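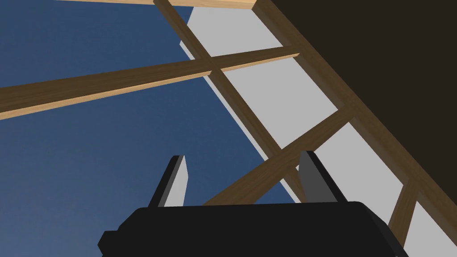
Do I have to set up the simulator before I power the real arms?

The arms will move without it, but you should finish this section first. A wrong joint limit costs a few seconds in the simulator and can cost you a gripper on the bench.

4. Setting up the Fata simulator

This section covers the two-arm Stisby build with parallel grippers and the Trasov motor controller. It applies whether the build lives in your spare room or on a shared workshop bench. If you have only one arm finished, you can still do 4.1 and 4.2, then come back.

A word on expectations. Fata is a free simulator and it looks convincing. It will happily show you a smooth grasp with gains that would shake a real arm off its mount. Use it to catch sign errors, swapped joints and bad limits. We would not trust it for grip force, cable routing or anything to do with heat, whatever the release notes suggest.

4.1 Install and first start

1. Copy the Stisby model folder to a local drive. Network drives work until they don't, and the error message you get is about textures.

2. Check the file count. The complete folder holds 3,349 files. If yours has fewer, the download stopped early. Delete the lot and start over; resuming leaves half-written meshes that load as nothing at all.

3. Start Fata with the controller unplugged.

4. Load the scene called "desk room". Wait for the loading bar to clear. The first load is slow on older laptops.

5. Open Settings, then Physics, and set the solver to fixed step. The default is adaptive, which runs faster and gives you a different result each time.

Caution: Do not tick "Mirror to hardware" at this stage. The box sits right beside "Mirror left to right" and the labels are nearly the same. Read it twice.

4.2 Check the grippers

The Dafis gripper driver guesses which finger is which from the order the servos answer. The guess is usually right. Usually is not good enough for something that closes on your hand, so check it.

1. Select the left gripper and send Open. Both fingers should move outward by the same amount.

2. Send Close with nothing between the fingers. They should meet in the middle. If one finger stays put, its servo number is missing from the driver file.

3. Repeat for the right gripper.

4. Switch to the gripper view and send Open again. You should be able to see past both fingers, with a clear gap between them.

5. Set the close timeout to 800 milliseconds. The value that ships with Dafis is longer, and a stalled servo gets hot while it waits.

Note: If the fingers pass through each other, collision is turned off for that part. Turn it on under Parts, Fingers. Somebody will tell you it slows the simulator down. It does, and you want it on anyway.

4.3 Move the arms in the desk room

Change to the body view. Both arms should be visible from here, with the table beyond them.
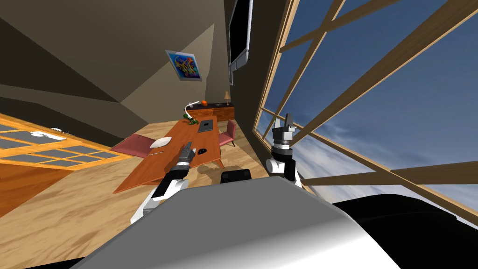 Desk room in body view, right gripper open and pointing up.

1. Press Home. Watch both arms until they stop.

2. Jog each joint by itself, shoulder first, then down the arm to the wrist. Use the smallest step size. Write down any joint that moves opposite to its slider.

3. Fix reversed joints in the Stisby joint file. Do not fix them by flipping the slider in Fata. The slider setting is not exported, and you will meet the same problem again with real motors.

4. Bring the left gripper over the table and lower it slowly. It should stop at the tabletop. If it sinks in, the table has no collision shape and you need to reload the scene.

5. Try one simple pick. The small green toy figure at the far end of the table makes a fair target. The white mouse looks easier but is low and slippery in the simulator, and it has caused more bad bug reports than any other object in the scene.

6. Run the built-in soak test for 2,000 cycles. Leave it alone while it runs. Moving the view is fine; changing a gain restarts the count without telling you.

Note: A passed soak test means the model did not break. It says nothing about your screws.

4.4 Before you connect the real arms

1. Export the joint file and compare it with the one on the Trasov controller. Do this by eye, line by line. The built-in compare tool ignores minus signs in the version dated 10 August 2021, and as far as we can tell nothing has been done about it.

2. Weigh each finished gripper with its cable connector attached. The model assumes 355 grams. If yours is heavier, enter the real figure under Parts, Mass – the shoulder gains depend on it.

3. Clear the bench for the full reach of both arms. In a shared workshop, tell the people at the next bench before you switch on.

4. Set the speed limit on the controller itself to its lowest setting. The speed slider in Fata is only a request.

5. Keep the power switch within reach and out of the arms' path. A stop button on the screen does not count as an emergency stop.

Caution: Never reach between the fingers while the controller has power, even when the arm is idle. Dafis sends a Close command when it reconnects.

If the real arm and the simulated arm disagree, believe the real one. Switch off, go back to 4.3 step 2, and jog the joints again before changing any gains.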